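Trotach Keg Cooler, 2-Tap

Holds one half-barrel keg or 3 slim kegs and pours at a steady 38 degrees. The tower is insulated up to the faucets, so the first glass foams less. 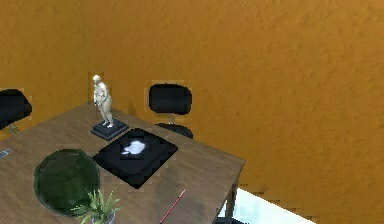 Wood table with small white figurine

Height with tower: 52 inches. Parts warranty: 90 days. Gas tank not included – order it separately.

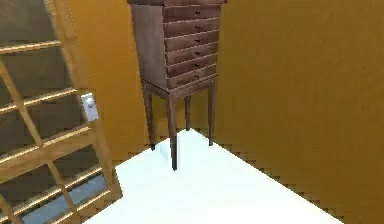 Faucet wrenches, spare washers and line brushes come in the Trotach parts kit. Small parts get lost, so give them their own place – a chest with six shallow drawers like this one works well.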